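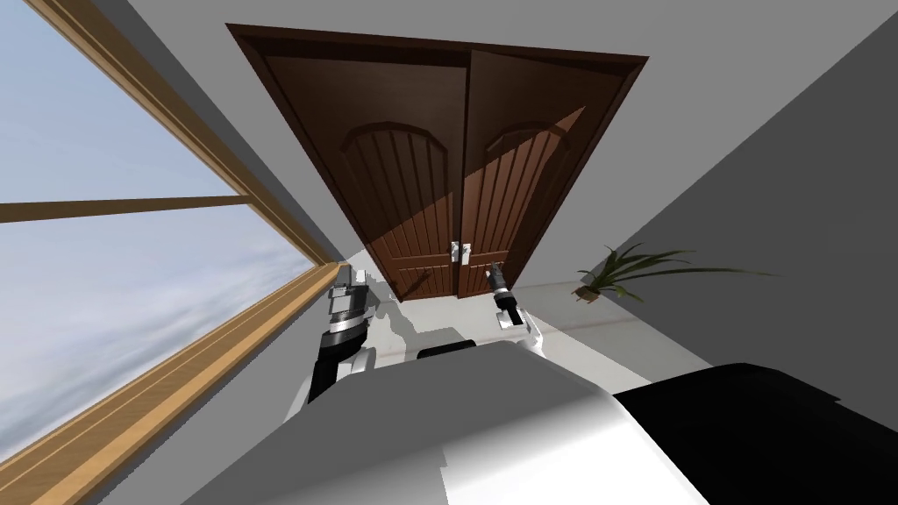 ## 4. Running the door evaluation from start to finish

By now you should have Votent installed and the Homness rooms unpacked, and if the small kitchen room from Section 3 loaded without complaint, you're in good shape. We're going to take the method we've spent so many pages talking about and let it loose on doors. Plan on a long afternoon for your first time through, most of it spent waiting, so pour yourself something nice.

A quick word on what you're reproducing. Votent is a two-stage method. The first stage looks through the head camera and decides which handle to go for and with which arm. The second stage takes over once the hand is close, and from then on it works mainly from the wrist camera, with the head view kept only at low resolution. Our question in the original study was whether that handover helps at all compared with a single policy that sees both cameras the whole way (we call that one Boros in the config files, and you'll see the name everywhere). Both were trained on the same 3,153 simulated episodes, so please don't mix in extra data for one and forget the other. We did that once in March and lost a good deal of sleep over it.

### 4.1 Before you start

1. Open the `doors` folder and check that the scene list, the robot file and the two checkpoints are all there. The checkpoints are named after the methods, in lowercase.
2. Set the number of seeds to three. You can go higher if you have the machine time, but our tables use three, and your numbers will be easier to hold up against ours if you do the same.
3. Set the attempts per door to five. An attempt always begins from a fresh reset, with the arms back in their ready pose and the door shut.
4. Turn on recording for the head camera and both wrist cameras. The files get big, I know, but you will want them later when a run does something peculiar and the score alone won't tell you what.
5. Run the check script and read what it prints, all the way down. It likes to put its most useful warning on the last line.

**Note:** The head camera on our robot model looks down at a steep angle, and double doors will lean and narrow quite a bit in its view. Please leave it that way. People see the slant, assume the camera is mounted wrong, and "fix" it, and then the first stage starts picking handles in a view it never saw in training.

### 4.2 Running the first stage by itself

I always run the first stage alone before anything else, and I'd encourage you to do the same, even though it's tempting to skip ahead to the good part.

1. Start the evaluation with the `approach_only` option. The arm will move toward its chosen handle and stop before contact.
2. Let all the double-door scenes finish. These are the hard ones for this stage, with two handles sitting close together near the seam and either arm a sensible choice.
3. Open the log and look at the `handle_choice` column. A steady choice within one attempt is what you want. If the entry flips back and forth from one step to the next, the checkpoint and the robot file probably come from different releases.
4. Play back a few head camera recordings next to the log, paying attention to which arm leads. The other arm should hold its place and keep out of the way.

**Caution:** Don't change the lighting settings between methods. Sunlight falling across a door leaf makes for a stronger edge than you'd think, and we found the first stage a little too fond of such edges. The lighting is randomized from the seed, so both methods get the same conditions as long as you leave it alone.

### 4.3 Handing over to the wrist camera

Now for the part we care about most. The handover happens when the predicted distance from fingertips to handle drops below the threshold in the config file. The prediction is a guess, like all predictions, and sometimes the hand reaches the threshold in the wrong spot altogether. You'll then have a wrist view with plenty of door and no handle, which is a pickle for a policy trained mostly on views that have one.

1. Remove `approach_only` and start the full evaluation, Votent first and then Boros.
2. When both are done, run the sorting script. It puts every attempt into one of three bins: opened, touched but not opened, and never touched.
3. Take the "never touched" bin and step through the wrist recordings from the moment of handover. Mark each attempt as *handle in view* or *handle not in view*. It's slow work, and I'm sorry to say we haven't found a script that does it well.
4. Write down your marks in the sheet before you look at the scores. You'll be a fairer judge that way.
5. For attempts marked *handle not in view*, set `allow_return` to true and run those seeds again. With this option on, the second stage may give control back to the first one and ask for another approach.

**Note:** An open gripper near a door surface is not, on its own, a failure. The second stage often keeps its jaws open for quite a while as it lines up, so judge the attempt by its full recording and be patient with it.

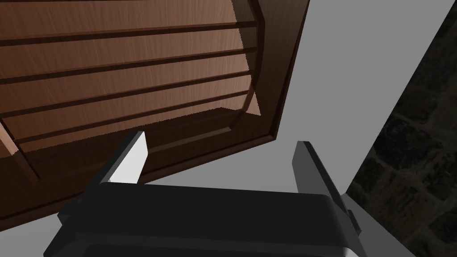 Glykeria Spanos, reading a draft of this section, objected that `allow_return` gives Votent a second chance that Boros never gets, and that any gain we report from it could simply be the gain of trying twice. She would rather see Boros allowed to back off and start over too, under the same time limit, before anyone claims the handover itself deserves the credit.

I think she's right to press on this, and the current release lets you do just what she asked. Set `restart_allowed` to true in the Boros config and keep the time limit untouched. In our own runs the gap between the methods got smaller when we did so, though Votent stayed ahead on the double doors. On single doors we could no longer tell them apart with any confidence, and we'd be glad to hear what you find.

**Caution:** Report runs with and without returns in separate rows. Averaging them together gives you a number that describes neither.

### 4.4 If things look odd

- *The arm stops short and stays there.* Look at the predicted distance in the log. If it hovers right at the threshold, the two stages may be passing control back and forth. Raise `min_hold_steps` a little and try that scene again.
- *Every attempt on one door fails.* Reset the scene and push the handle using the manual control panel. Should the handle refuse to turn there as well, the door file is damaged and you'll need to unpack that room again.
- *Results change between two runs of the same seed.* Check that recording is on for both. Turning it off changes the order in which the cameras are drawn, and small differences creep in.

Questions about the door files can go to Anneliese Stöcker at the Rarutthorpe lab. Please send along the log and the config together, and the wrist recording too if your connection can bear it. Section 5 moves on to drawers, which use the same checkpoints but a different threshold file.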